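**Ampliado el plazo de las ayudas a la rehabilitación de viviendas en Zama**

La Oficina Municipal de Vivienda de Zama comunica que el plazo de solicitud de las ayudas a la rehabilitación queda ampliado hasta el 21 de junio de 2024. La convocatoria, abierta en abril, ha recibido 300 expedientes, de los cuales 115 cuentan ya con resolución favorable.

Podrán acogerse a la medida los propietarios de inmuebles situados en los barrios de Gündoğdu e Ivetti. Otros 56 expedientes se encuentran en fase de subsanación; los interesados recibirán notificación por escrito.

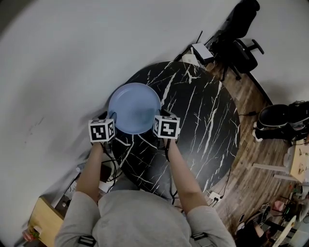 El responsable de la Oficina, Orhun Baysal, ha recordado que las obras no deberán iniciarse antes de la visita técnica previa. Las solicitudes se presentarán en el registro general o en la sede electrónica del Ayuntamiento.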